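4 校友失联追踪与返校登记的实证分析

4.1 数据来源

本节使用的名册来自Prollham中学校友会,涵盖一个毕业年级的全部在册学生。原始名册共381人,由毕业纪念册、学籍底册和历次聚会签到表合并而成。合并时以姓名、入学班级和出生年份为匹配键,三项中有两项一致即视为同一人。女性校友婚后改姓的情况较多,单凭现用姓名匹配会造成重复计数,因此凡底册中载有原姓者一律以原姓为准,现用姓另列一栏。

联络记录由登记平台Billovow导出,共1,075条,包括电子邮件、纸质信函、电话以及经同学转达四种渠道。每条记录含发出月份、渠道、收件人编号和结果代码。结果代码分为“已确认”“无应答”“退回”和“转交他人”。同一收件人在同一月份内经同一渠道的多次联络合并为一条,合并在导出之前完成,上述数字为合并后的条数。

4.2 失联状态的界定

既有文献对“失联”的定义并不统一。部分研究以最近一次聚会未登记为标准,这一做法把不愿参加者与无法联系者混为一谈。本文采用较窄的定义:在观察期内,所有已知渠道的结果代码均为“退回”或“无应答”,且没有任何在册同学能够提供有效的间接联系方式者,记为失联。按此定义,观察期开始时联系状态有效者为199人,其余182人进入寻访名单。

寻访名单在校友会网页上公开,只列姓名与班级,不列居住地。名单每月更新一次,更新时间固定在星期日晚间。已故校友另立纪念页,不计入失联人数,但保留在名册总数之内,其联系状态由亲属确认后归入有效一类。这一处理会使有效比例略微偏高,在比较不同年级时应当留意。

4.3 寻访过程与结果

观察期结束时,联系状态有效者增至289人,净增90人。从渠道看,经同学转达的确认率高于其余三种渠道,纸质信函的退回率最高。电子邮件的主要问题在于无应答记录含义不明:邮箱可能已停用而未产生退信,也可能收件人已读而未回复。本文未对这两种情形加以区分,统一按无应答处理。

转达渠道的效果与班级内部的联系密度有关。原班级中有效联系人越多,寻访名单上的同班同学越容易被找到,而跨班级的转达多集中在校队、合唱团和校刊编辑部等课外团体。Tolentino模型将班级视为唯一的联系单元,在本数据上低估了跨班级转达的作用。加入课外团体变量之后,模型对转达成功与否的拟合有所改善,但对从未参加课外团体的校友没有帮助,而这部分校友在剩余的失联者中占多数。

需要说明的是,确认联系并不等于登记参加。登记表要求填写到场人数、餐食选择和纪念册条目三项内容,其中纪念册条目允许空缺。若干校友仅提交了纪念册条目而未登记到场,本文将其计为联系有效、登记无效。反过来,也有校友由配偶代为登记,本人未曾回复任何联络,此类情况以登记表为准,同样计为联系有效。

4.4 纪念册条目的完整性

纪念册条目包括职业经历、家庭情况、居住地变迁和自由陈述四栏。自由陈述一栏的长度差异极大,短者仅一句问候,长者超过版面限制,需由编辑删节后送本人核对。居住地变迁一栏对寻访有直接用处,条目中提及的其他同学姓名往往成为新的转达线索。编辑阶段采用Dadis编码表对此类提及进行标注,每处提及记录提及者、被提及者和所涉年份。标注由两人分别完成,不一致之处经讨论后确定。

编码结果显示,被提及的次数在校友之间分布极不均匀。少数当年担任班干部或校队队长的校友被反复提及,寻访名单上的校友则很少出现。由此看来,依靠条目提及来扩展联系网络,收益会随寻访推进而递减。下一次聚会的筹备若仍以同一名册为基础,宜在三月前完成底册与外部通讯录的再次比对,并优先处理从未被任何条目提及的校友。

4.5 局限

本节数据来自单一学校的单一年级,班级规模和课外团体的构成均有其特殊性。观察期内校友会更换过一次登记表格式,旧表未设代填人一栏,因此早期由配偶代为登记的人数无法还原。此外,寻访工作由少数几名校友承担,其个人交往范围对结果的影响未能单独估计。

图4 圆桌桌面与餐具 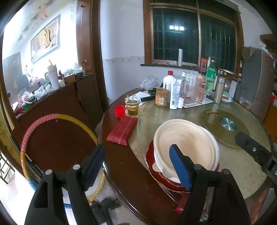

Chutima Rattanakul在评议意见中提出,把已故校友计入联系有效一类并不妥当,建议将其单列,并按剔除后的人数重新计算各班的有效比例;她还询问,观察期内主动要求从寻访名单上撤下姓名的校友应归入哪一类,现有的结果代码似乎没有为这种情况留出位置。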